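Learning to sleep again

Since January I sleep badly. I moved to a smaller flat near the station and I thought the trains would be the problem, but I like the trains. The problem is me, lying awake at 4 and making lists in my head. 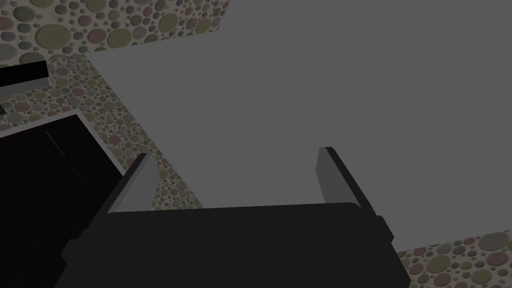
My colleague Tracey Mapplebeck told me to stop looking at the clock. I put it in a drawer, and for two nights I was very proud. Then I began to guess the time by the bakery van, and this is worse than a clock.
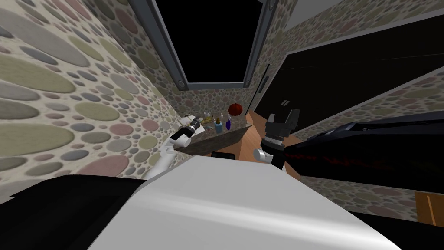 What I have tried

First I gave up coffee after lunch. It helped a little, but I was in a bad mood until Monday. After that I tried to walk in the evening, down to the canal and back, roughly 4000 steps. I enjoy this very much, also in the rain.

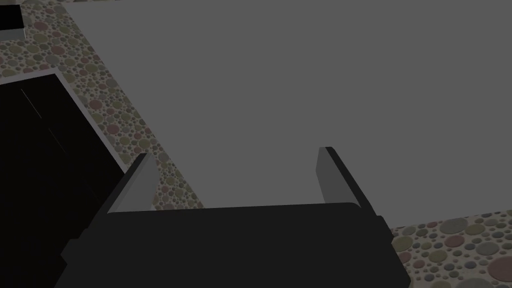 A grey surface, all in simulation.

Chelsea Lightfoot, from my choir, reads old cookery books in bed. She lent me one with 600 recipes, and I have reached the soups. I read slowly in English, so one page of barley and onions is usually enough for me.

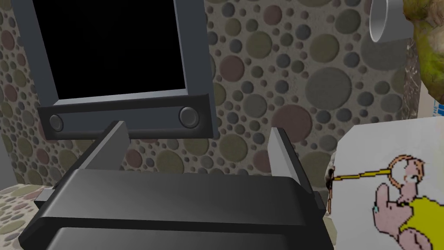
Last week I slept until the alarm on three mornings. I don't want to say that I am cured. I still keep a pencil beside the bed for the lists, and when something is written down I can leave it there until breakfast. Next I will buy thicker curtains, if I can find some that are not brown.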